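Sidewalk delivery robot in a simulated city: report of the second project period

Evanov Robotics Club, student group Kiltosholm

1. Aim of the work

Our group wants to make a small delivery robot which can travel on the pavement and cross a street at the correct place. We do not yet have permission to drive in a real town, so in this period all the work was done in simulation. The robot in the simulator is called Plikness. It has one forward camera and wheel odometry. The route planner was written by the group before us, and we received it with few comments in the code, so the first weeks went to reading it.

2. The simulated town

We used a ready town model and did not change the buildings. The sky is always clear in our settings. We decided this at the beginning, so that light would not be one more thing to adjust, and we know that it makes the task easier than in reality.

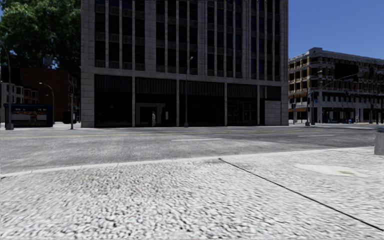
The first problem was the edge of the pavement. Our method looks for the line where the texture changes, but the joints between the slabs are also dark lines, and the robot often took a joint for a curb. It then stopped in the middle of an open pavement. We solved a part of this by asking for a colour difference on both sides of the line. After the change, the curb was found in 95 of the test views at the first attempt. The views where it still failed were mostly those with the camera very low.

3. Choosing where to cross

For the crossing we wrote a module with the name Espinoza. It receives the camera view and the map, and it must give one answer: wait, turn, or go. The robot should never cross outside a crosswalk, even when the road is free. This rule was discussed for a long time in the group, because a robot which always walks to the next crosswalk needs much more battery.

Large intersections were the most difficult. The stripes are seen from the side and look short, and the module mixed them with the lane lines. We added a check which compares the direction of each white line with the direction of the road on the map. 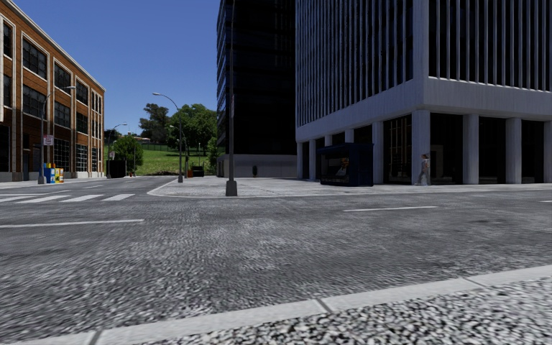
Figure 2. Intersection in the simulator, with the crosswalk on the left side, in front of the brick building.

With this check, the number of wrong crossing points in our test set fell from 68 to 13. We looked at the remaining ones by hand. Most of them have only a small piece of a stripe in view, and a person would perhaps also hesitate.

4. Facing the crosswalk

When the robot stands in front of the stripes, it has to align itself before it moves. We use the nearest stripe for this, as it is the widest in the view and gives the most stable angle. The far stripes are too thin at our camera resolution.

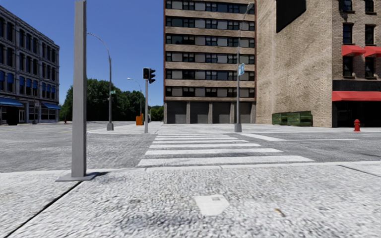 The signal is a harder question. The display on the other side of the street covers only a few pixels, and our classifier was not sure of the colour in 40 of the trials. At present the robot waits when it is not sure. This is safe but slow, and in one test it waited until the simulation time was over. We tried to make the signal region larger before classification, with a small improvement.

5. Work for the next period

We will finish the signal classifier and repeat all tests with moving cars. We also want to change the height of the camera and to add rain. The log format should be changed before May, because the present files are too large to share between the members. The instructions for installing the simulator are in the group folder, and they were tested on the two laboratory computers only.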